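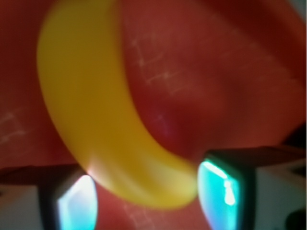 Banana on red, a bit blurry

Best way to get musty storage smell out of plastic toys??

porchlight_mel

Ok so we cleared out a storage unit in Onach that we'd been paying on forever, and every bin of kid stuff smells like an old basement. Play food, tubs, trays, dress up clothes, a dollhouse, board games, the whole lot. Want it usable before my sister's kids get here in November. They're 2 and still put everything in their mouth.

What I tried already: dish soap and hot water in the sink. Smelled fine while it was wet, next morning the smell was back. Left some outside one afternoon, maybe helped? hard to tell, my nose is shot by now.

Things I don't know —
can I use bleach on stuff that gets chewed
is vinegar a real thing or just something people say
what do I do with cloth and cardboard
are the bins themselves the problem

Storage place (Vidal) says the unit was "dry" and they aren't responsible, fine, not fighting that. Paid them 393 for the last stretch and I am done with them. Just want to know what's worth saving. Don't want to buy a machine if I can help it.
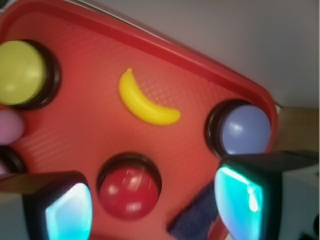
Red tray, colored balls in the holes

grumbleweed

Did this with a whole church basement worth of toys, so, quick version.

Sort first. Solid hard plastic, hollow plastic, cloth, paper, wood. They all need something different and if you wash it in one big batch you'll be doing it twice.

Solid plastic is easy. Soap wash, rinse, then soak in white vinegar and water, half and half, an hour or so. Rinse again. The part everybody skips is drying. Towel it, then lay it out with space between pieces, fan on, overnight at least. If your sink batch went back in a bin damp, that's your smell right there.

Anything with holes, grooves or a textured bottom, use an old toothbrush. Grime sits in the corners and you can't see it. Cotton swab for the little rings and edges.

Hollow stuff with a seam or squeak hole — check inside. Squeeze it over a white paper towel. Black specks come out, toss it. Not worth saving with kids who chew. Don't soak the hollow ones either, water gets in and doesnt come out.

Bleach: ok on hard plastic if you go by the label for dilution, then rinse really well and air dry. Never with vinegar in the same bucket or right after, that makes a gas you don't want in your kitchen. Pick one. I'd go vinegar first, see where you are.

Cloth: washer, warm, scoop of baking soda in with the soap. Dry on the line if you have sun. Twice if needed.

Cardboard games: lay them open in a dry room for a few days. If they're wavy or spotted, let them go. We kept the pieces and put them in zip bags, kids never missed the boxes.

Yes the bins can be the problem. Wash the lids, the lip under the lid especially.

Skullau_side_yard

baking soda. put it all in a big trash bag with an open box of baking soda, tie it shut, wait a week. done. sun also works

grumbleweed (reply to Skullau_side_yard)

Only if it's clean and bone dry first. Otherwise you just have dusty musty toys in a bag

twolaundryrooms

Adding some because the wood question got missed, dollhouse is wood right? Don't soak it. Wipe with a barely damp cloth and a little vinegar, dry it right away, then leave it open in a room with air moving. I had one take 28 days before it stopped smelling and I nearly gave up on it at week two. If it's painted and old I wouldn't let the little ones mouth it at all. Old paint can have lead, get it tested or put it up on a shelf.

Also your house. If the basement or closet where it's going is humid you'll be right back where you started. Cheap humidity gauge from the hardware store, try to keep it under 50 percent. We live over by Brarketell and it's damp half the year, no bin stays fresh without a fix for that.

Don't let anyone sell you an ozone thing. Neighbor got quoted 3,000 for a whole house treatment over a smell that was one wet rug. And ozone's not good to breathe, also rough on rubber.

One more, stuff with batteries, open the battery door before you do anything. Crusty white or green in there, wear gloves.

porchlight_mel

Thank you all. Going with vinegar + fan, redoing the sink batch tonight. Dollhouse is painted so its going up on the shelf for now. Had not even thought about the lids, they reek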